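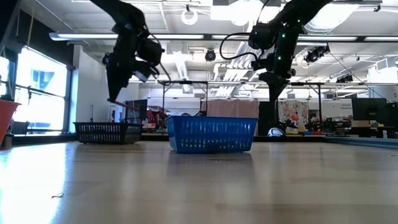 The Cluretti kit is sold as a two-arm station for small item handling, and this section reports on how we set it up and what happened when we asked it to tidy a table. The kit consists of the arms, their grippers, the overhead mounting hardware, a controller and a license for the Yilma control software. Prinow, the supplier, offers it either as a crate of parts or as an installed station, and we took the installed version. The arms hang from above, so the whole tabletop stays free for the items being handled. In Figure 1 the two baskets used throughout the trials, one blue and one black, stand on the table with the arms over them, and a soccer ball sits behind the blue one. The glowing green lights on the right arm are the kit's status indicators. According to the manual they show green when a joint controller is powered and reports no fault. We found them useful mostly from across the room, when the operator was at the desk and wanted to know whether the arm had stopped itself or was only waiting.

4.1 Installation and delivery

The station was ordered in February and accepted on 8/19/22. Most of the time between those dates went to waiting for the mounting plates, which were first shipped in the wrong hole pattern. Prinow replaced them without charge but did not hurry. The installation itself was quick. The fitters needed us to clear the floor, provide a lift and supply a table of the right height, which the kit does not include. We used a wooden table we already had. Its finish is glossy, and we did not think about that at the time.

The cables that run to the grippers are long and are left in open loops so that the wrists can turn through their full range. The manual gives a minimum loop size and nothing else. During acceptance one loop on the right arm caught on a rim of the blue basket when the arm moved sideways at low height. No damage was done. We re-tied the cable higher on the arm and set a floor for sideways travel in Yilma, and the fault did not come back. A buyer who works with tall containers should plan for this from the start. The installer's checklist has no step for it.

4.2 The sorting task

We wanted a task that was easy to describe, cheap to reset and hard enough to show differences between settings. Picking up crayons meets all of these. A crayon is thin and light, and it rolls. Its paper wrapper gives the fingers something to hold, but the wrapper can also slip or tear if the grip is set too high. Crayons also come in colors that are close together, and the Yilma recognition module is advertised as able to tell such colors apart.

The instruction given to the system was the same in every trial: put the yellow crayons in the blue basket and all other crayons in the black basket. The crayons were scattered by hand before each trial. We did not try to lay them out evenly. Some trials had crayons lying alone and others had them touching or stacked, and the operator wrote down which was the case. The ball was left on the table as an object the system should plan around and never pick up. It was also picked because the manual says the kit can "ignore unlisted objects," and we wanted to see this with something large.

Lamai Prasertsri wrote the trial protocol and ran the first week alone. After that the trials were shared among 5 operators, none of whom had used the kit before. Each was given the printed manual and an hour with the software. The trials lasted 4 weeks in all.

4.3 Picking single crayons

Crayons lying alone and well inside the table area gave little trouble. The gripper came down from above, closed across the narrow direction and lifted. When a pick failed, the usual cause was height. The fingers closed just above the crayon or pressed on the table and triggered a stop. Running the table-height calibration each morning removed most of these failures. The calibration routine is well made and can be done by one person, although the software does not remind the user to run it. We think it should.

Crayons near the table edges were worse. The right arm reached its side of the table well, but close to the limit of its range the wrist had to take an awkward angle, and the fingers then met the crayon at a slant. Yilma has a setting that hands such picks to the other arm if that arm can reach. It is off by default. With the setting on, the two arms took turns over the middle of the table and waited for each other more than we would like, but they did not collide at any point in the study.

4.4 Touching and stacked crayons

The hardest layouts were those with several crayons together near the front of the table, as in Figure 2. A yellow crayon lies across the top of a tight group there, with a dark purple and a dusty pink one in the group beneath it and a mauve one off to the left. Layouts of this kind cause two separate problems. The first is finding the order in which to pick. The recognition module draws an outline for each object, and where one crayon crosses another it often drew the lower one as two short pieces. The planner then tried to pick each piece as if it were a whole crayon. The second problem is clearance. The fingers are wide compared with a crayon, and when they come down beside one they push its neighbors. Neighbors that are pushed tend to roll, and the plan made a moment before no longer fits the table.

The kit handles the second problem better than the first. After every pick it looks again and makes a new plan, so a crayon that has rolled costs time but is not lost. For the split outlines we had to use the "top object first" option, which restricts the planner to items with nothing across them. Chalerm Wiriya, who looked after the software settings, recommends leaving this option on for any thin items. It slows the station down. For the layouts in our study the loss of speed was a fair price.

Color sorting was good among the strong colors. Red and yellow were not confused. The greenish-yellow crayon was the one that drew the most arguments, both from the software and from the operators, who did not agree on where it belonged. We ended up listing it by name as "not yellow" in the settings file. The purples and the pink all went to the same basket under our instruction, so errors among them did not affect the outcome and we did not score them.

Figure 2. Crayons laid out on the front part of the table, with the baskets and both arms behind.
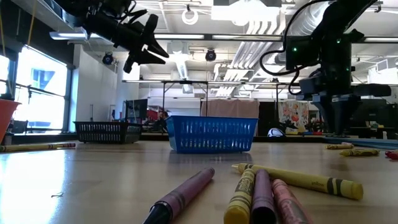
4.5 Effect of daylight

The room has large windows along the left side, and on bright days the tabletop reflects them strongly. This turned out to matter more than any setting in the software. Where the reflection fell across a crayon, the recognition module lost part of its outline or missed it altogether. The supplier's requirements sheet asks for "normal indoor lighting" and says nothing of table finish or of windows. We tried covering the whole table with a matte cloth, which helped recognition but wrinkled under the fingers and caused false stops. Blinds would be the simple answer – we did not have them during the study.

The baskets also reflect in the tabletop, the blue one more plainly. On one occasion the software marked the reflection as a second container. It did not act on this, and a small change to the container height limits kept it from happening again.

4.6 Support service

The installed version comes with a support plan run by a separate firm, Celance. We contacted them 2 times. The first call was about the split outlines and was answered the same day with the advice to use the option described in 4.4. The second was about glare. That reply took longer and suggested a different table. Both answers were correct, and both could have been in the manual.

Operators found the service polite and the remote sessions easy to start. Their main complaint was that Celance staff could see the settings but could not see the station's log of failed picks unless an operator exported it by hand, and the export is a long file with no filter. Prasertsri wrote a short script to cut the file down to a single trial. It is included with the supplementary material, along with the settings file used for the final week.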